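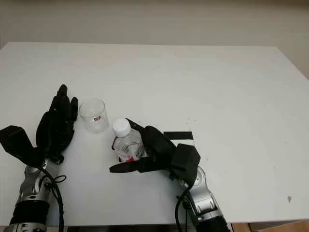
3.2 Collection of Bimanual Pouring Demonstrations

All demonstrations for the pouring task were gathered by teleoperation on the Ondis platform at the Norneswood site. The operator wears a pair of tracked gloves and a headset that shows the view from the head camera. Wrist poses are mapped to the two arms through an inverse kinematics solver, and glove joint angles are retargeted to the hands with a fixed linear map fitted once per operator. No haptic signal is returned. Operators were asked to rely on the headset view alone, so that every decision in a recording can in principle be explained by the images the policy will later receive.

The raw set contains 3,749 episodes recorded by 17 operators. Each episode begins with both hands raised clear of the objects and ends when the operator presses a foot pedal. An episode was kept if the objects ended upright on the table, if no frames had been dropped from the head camera, and if the joint logs and video could be matched in time. After this filter 2,087 episodes remained. Most rejections came from the timing check, which failed in long runs when the logging machine fell behind. The fault was fixed in March, and we did not try to repair the earlier logs.

The instruction given to operators was short: hold the glass with the left hand, take the bottle with the right hand, pour, and set both down. The order of the first two steps was left open. Early trials at Saavedra, where the order was fixed, gave policies that stalled whenever the left grasp was late – the right arm would wait above the bottle without closing the hand. With free ordering the two arms are only loosely coupled until the pour itself, and the learned policy recovers from a late grasp on either side.
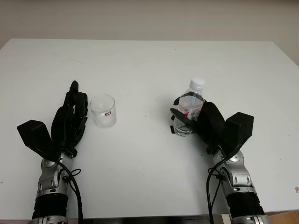 Figure 2. Head camera view during the approach phase. The right hand has its fingers around the bottle; the left hand is open next to the glass.

Phase labels were added after collection by one annotator (Gervasio Zapata) using the Ultton labeling tool. We use four phases: approach, grasp, pour and release. Labels are assigned per arm, so a single frame can carry two different phases. In Figure 2, for instance, the right arm is labeled grasp, while the left arm remains in approach, as its fingers are close to the glass but still straight. The boundary between these two phases is set at the first frame in which any finger contacts the object. Contact with a clear object is hard to judge from video, and the annotator was therefore allowed to consult the motor current of the finger joints when the image alone did not settle the question.

The phase labels are not given to the policy as input. They are used to balance the training batches and to report errors by phase in Section 5. Without balancing, approach frames dominate, and the policy tends to reproduce slow hand motion near the object without committing to a grasp. We sample phases uniformly for each arm and then draw a frame within the chosen phase. For the left arm, release frames are sampled only from episodes in which the glass was lifted – a few operators chose to steady it on the table throughout, and these recordings have no clear release.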